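Module 4: Comparing End Effectors
Handout 3, Practical Work, April 2025

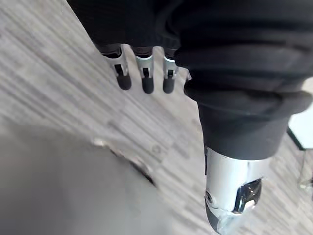
This handout sets out how grippers are to be compared in the second practical. Students work in pairs and should have read the safety sheet before entering the laboratory.

Two grippers are used: the Lotelau, which has three fingers, and the Esel, which has two flat jaws. Both are run from the Khoury controller with the same speed settings. These settings must not be altered between trials.

Procedure

1. Fit the gripper and check that any fabric sleeve lies clear of the moving joints.
2. Open the fingers fully, well above the floor, with nothing held. Save one view from the wrist camera.
3. Inspect each finger pad for wear and enter its state on the record sheet.
4. Carry out 17 grasps on each test object.
5. Change the gripper and repeat from step 1.

A grasp counts as complete if the object is lifted and held until the controller signals release. Slips are entered separately from missed grasps. Results from the December group (584 grasps, of which 141 were slips) are in the Grarport folder and may be used for comparison.

The written report is limited to 3,000 words, excluding tables. Record sheets are to be attached.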